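Gripper creeps shut while holding something soft, no fault shown

Posted 11/15/20 by Jytte Østergaard

Hi all, long-time reader, first real post. I've got a two-finger gripper that I use for holding things steady, mostly practice limbs for a wound care class I help out with. Black plastic fingers, brass inserts, flat pads bolted on the ends. The motor and controller are from Arer and the rest I put together from a Groststead kit, so yes, some of this may be my own fault!

It closes on the arm fine. Then I leave it alone and it keeps going. Slowly, a hair at a time, until the pads are digging in way harder than I asked for. Yesterday it left a dent in a forearm that still hasn't come out. No error light, nothing in the log, and the controller says it's at target the whole time. I only noticed when the motor started to hum.

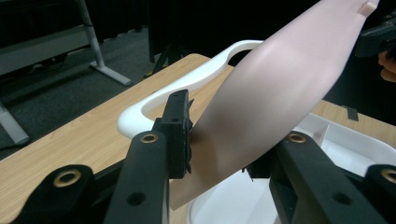
It doesn't do it on hard stuff. I clamped a block of scrap pine in there for 14 minutes and it sat rock still. Put the soft arm back in and it was creeping again before I'd finished my coffee. Force limit is set to 425 in the Arer menu (no idea what the units are, the manual doesn't say) and I haven't touched it since I built the thing. I've swapped the cable and done a factory reset. What am I missing? I really don't want this near a student's fingers until I know.

Gilles Fleury

Good call keeping students away from it. Leave it that way for now.

I'd bet on the hold mode. On my Arer controller there are two, position hold and force hold, and a reset puts you in force hold. In that mode it's chasing a push. Soft material gives a little under the pads, the measured force drops, so the motor closes up some more, the material gives again, and round it goes. Pine doesn't give, so you never see it there. It would say "at target" all along because as far as it knows, it is.

Go to Motion, then Hold, and switch to position. While you're in there bring the limit way down, I run 120 for anything rubbery and go up only if it slips. Power it off before you put your hands between the pads, don't trust the stop button on the screen.

That wouldn't explain the humming if your force sensor is reading low, though. Check zero with the jaws open and nothing in them. If it shows anything other than zero, redo the calibration first or the limit means nothing.

clanen_fan

had the same thing with a Clanen one, turned out to be a loose screw on the pad. tighten everything

Szénási_workshop

Gilles has it, I think. One thing to add: a setting in a menu isn't a safety device. Put a hard stop on the finger travel, a bolt and a locknut will do, so the jaws can't physically close past the size of the arm. Mine took 3 tries to get in the right spot. And wire in a real stop button that cuts motor power.

Jytte Østergaard

Zero was off! Not by a ton, but it was reading low with the jaws wide open. Recalibrated, switched to position hold, limit down to 120, and it held the arm all through dinner without moving. Screws were all tight, but thanks for the idea. I'm ordering a stop button tonight and the next class isn't until December, so there's time to get the bolt sorted too.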